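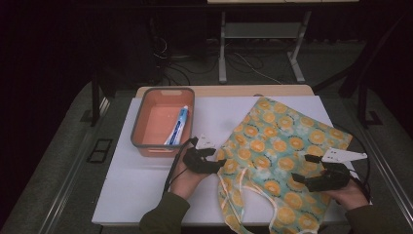

Stray cat comes every night, how do I get him to the vet?

Posted by Paterson, 31st August

A big gray tom has been turning up on our porch in Povness and I'm smitten! He eats everything but bolts if I get within 11 feet. He's sneezing a lot and I'd love to get him seen (and neutered). Any tips?
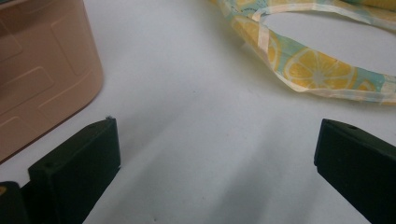 Replies

Cakum
Oh, lucky you! Borrow a humane trap and feed him inside it with the door tied open for a few nights, then set it. Cover it with a towel the second it shuts, he'll settle so much faster. Call your vet first so they know he's coming. Ours weighed in at some 11 pounds and sleeps on my feet now!

Dristix
tuna

Porchlight300
Yes to the trap! Ask them to scan for a chip too, he may have a home already. We got our girl that way last December and she's wonderful. Please don't try cold medicine for people, it can be really dangerous for cats.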